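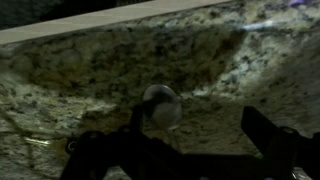
Tomivell gripper comparison – README
v2, 2023-09-08

What's in here
Wrist cam and side view clips, same arm, same kitchen counter. Two finger sets: Markevik (stock) and Pridgate (long tips). 1680 clips total, 55 held out for eval. Don't train on those.

Known problems
- Polished granite glares in the wrist view. Exposure left on auto, probaly a mistake.
- Black fingers on dark stone, edges get lost. Segmentation masks are rough there.
- Clear objects: depth is junk, use RGB only.
- Controller logs from May use the old joint order. Run fix_order first.

Side view
Fixed camera, arm on the left, counter in the middle. Clutter stays on the counter – sponge, paper towel roll, jar with the blue lid. Not cropped.

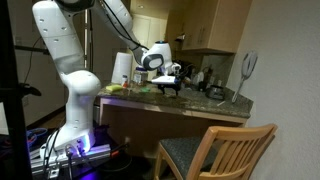 Figueiredo wrote back that the two finger sets shouldn't be compared on raw success, the long tips need a slower close and the controller gain was never retuned for them. Fair. Gain sweep goes in v3, untill then treat the Pridgate numbers as a lower bound.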